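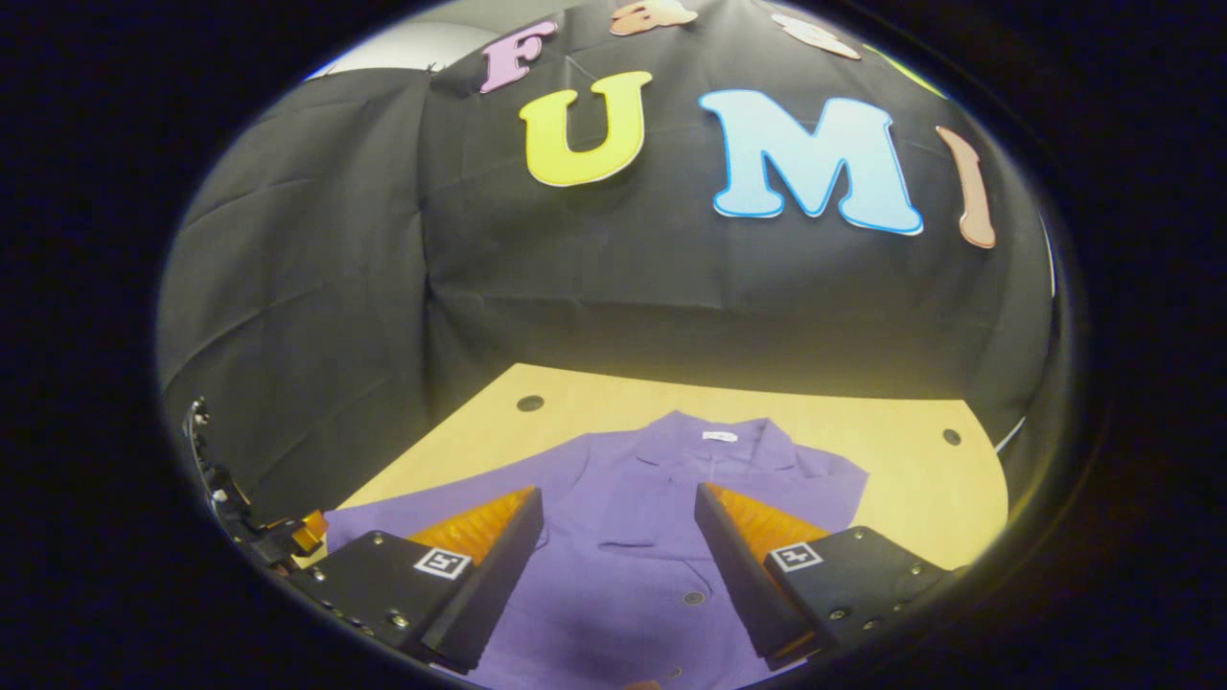
GRISANUS OPENS CLOTHES FOLDING AND MENDING ROOM IN HOVONTHORPE

For immediate release

Last updated: August, 9.40am

Hovonthorpe, August – Grisanus, the second-hand clothing firm, has opened a folding and mending room above its Hovonthorpe shop. Shirts, jackets, school things, knitwear. Everything that comes in by the bag now goes across a table upstairs before it goes on a rail.

The room takes in 318 garments on a normal working day, up from 200 at the old unit on Usman Road. Buttons get checked, collars turned down, labels read for size and washing. Then folded or hung, priced, downstairs.

"At Usman Road we were folding on our knees half the time," said Asabe Odukoya, who runs the room. "A shirt wants a flat table. Do the collar first, then the front, then flip it and bring the sleeves in. If you start with the sleeves you'll be doing it twice."

Shirts and light jackets are the bulk of it. Button-fronts are laid out face up, smoothed from the collar down, and looked over along the button band. Missing buttons are matched from the jars if possible. If not, the whole set is changed – customers notice one odd button faster than six new ones, Odukoya says. Creases are left for the steamer at the end of the morning.

Garments that can't be mended are cut down for cloths or go in the patchwork bins, sold by weight at the till. Zips and good buttons come off first.

Share this story: 14 shares | 3 comments

FOLDING MORNINGS

From the end of August the room will also run Faranura, a set of folding and mending mornings open to anyone. Places for 30 people at each. Bring two or three items of your own, ideally one shirt with a collar and one thing you have given up on. Needles, thread and buttons supplied. Tea supplied. Irons are not, theres only the one steamer and it's spoken for until noon.

The mornings cover:

– folding a collared shirt so it stacks
– sewing on a button with a shank
– reading care labels, including the faded ones
– packing a drawer or a suitcase without crushing collars

Doors at 9.30am, finished by noon. Stairs only at present, but a ground floor table can be set up behind the till if you ring ahead.

Nimal Liyanage, shop manager, said some 65 people had already put their names down at the counter. "Mostly regulars. A few students moving out of home who have never folded anything, by their own account. One gentleman wants to learn collars and nothing else, which is fine, we'll do collars."

Donations are still taken at the shop door during opening hours. Clean and dry please, tied bags, shoes seperate. No duvets or pillows. Coats welcome now, ahead of the autumn – the rail is thin.

Names for the Faranura mornings can be left at the counter or by phone. One morning per person until everybody on the first list has had a turn.

ENDS

Notes to editors

Grisanus sells second-hand and mended clothing from its shop in Hovonthorpe. The Usman Road unit has closed and all sorting is now done above the shop.

Asabe Odukoya and Nimal Liyanage are available for interview, mornings best. Visits to the room by arrangment with the shop.

3 comments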